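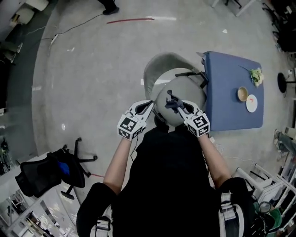 航天发射场概论 课程讲义
第4讲 探空火箭与小型发射场的选址

一、本讲内容

上一讲介绍了轨道发射场的基本组成。本讲讨论规模较小的一类，即以亚轨道探空火箭为主要业务的发射场。课前请读完教材第二章中有关弹道与落区的部分，课上不再推导公式。

二、探空火箭的特点

探空火箭不进入轨道。发动机工作时间短，关机后箭体沿抛物线上升，到达最高点后下落。有效载荷在最高点附近可获得数分钟的微重力环境，或直接对高层大气取样。常见用途有三类：高层大气与电离层测量，紫外和X射线天文观测，以及新仪器上星之前的试验。

多数探空火箭使用固体发动机，从导轨式发射架上以接近垂直的角度射出。离轨速度低，受地面风影响明显，发射前要反复测风并修正发射架的方位角和仰角。

三、选址条件

1. 落区。各级箭体和载荷舱都会落回地面或海面，落区内应无常住人口，航道和航线可以临时关闭。需要回收载荷时，陆地落区比海上落区方便。

2. 纬度。研究极光的任务需要高纬度，研究赤道电集流的任务需要靠近磁赤道。南天的天文目标要到南半球观测。低纬度对入轨发射有速度上的好处，对探空火箭意义不大，这一点考试时常有人答错。

3. 气象。看全年可发射天数，重点是低空风和雷暴。

4. 交通与供应。固体发动机属于危险品，从港口到场区的道路、桥梁承重和沿途居民点都要逐项核查。

5. 土地与当地社区。租约年限、传统土地权利、文化遗址调查，须在动工前办妥。

四、案例：Sillatik发射场

Sillatik位于北部海岸，由Ragnarsson公司经营，建有2座导轨式发射架。场区到港口的公路长40公里，末段为砂石路，春季融雪期间限重。海上落区的外缘距发射架251公里。

初步方案中，总装厂房设在Jarno湾东岸，靠近码头，运输距离短。项目工程师Baldur Nørgaard在评审意见中指出，东岸厂房正处于发射架的安全距离之内，发射日必须全员撤离，同一时期无法并行准备第二枚火箭。修改后的方案把厂房移到西岸，另修一条支线道路，造价上升，但两次发射之间的间隔得以缩短。

首批任务的载荷由Badisora研究组提供，内容为电离层电子密度测量，发射窗口选在九月。选择九月的考虑：夜间已足够长，海面尚未结冰，渔船活动也比夏季少。

五、发射日流程（简表）

发射前一日：载荷通电检查，发布航行通告
发射前6小时：开始放测风气球
发射前3小时：落区巡查，关闭进场道路
发射前1小时：发射架起竖，人员撤离
发射前10分钟：末次风修正
发射后：雷达跟踪至落地，确认落点后解除管制

时间节点各场不同，上表只用于课堂讨论。

六、思考题

（1）若Sillatik的载荷改为需要回收的光学仪器，落区安排要作哪些调整？
（2）比较东岸与西岸两个厂房方案，列出造价以外的影响因素。
（3）为什么探空火箭对地面风比大型运载火箭更敏感？请用离轨速度说明。

作业写在一页纸内，下次上课前交。第（2）题可以两人合作，须写明分工。

下一讲：测控站布局与飞行安全判据。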